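Chapter 4. Learning to Handle Light, Thin-Walled Objects

Published 2024-04-11 by the Ullo course team
12 shares | 2 comments

A rigid block forgives a poor grasp. A paper cup does not: the wall gives way under small forces, the taper lets it slide, and its weight is too low for most wrist sensors to register. This chapter sets out a method for learning such grasps from recorded trials, using the Vovdale set of 1,241 attempts.

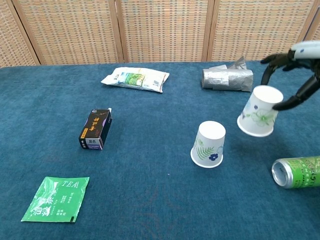 Each trial is stored as joint positions, finger opening and camera images, all on one clock. Cups are mixed with cartons, cans and soft packets so that the policy must select its target as well as close on it. Of the trials, 747 were kept for training after those with missing data had been removed.

Section 4.1 defines the grasp state. Section 4.2 derives the loss used to fit the policy and compares it with the Sugden baseline from Chapter 3. Readers should be familiar with frame transforms before going on. Tilted and inverted cups are treated separately in Section 4.3.

Related items
Chapter 3: The Sugden Baseline
Notes on the Surska Gripper Model
Exercises for Chapter 4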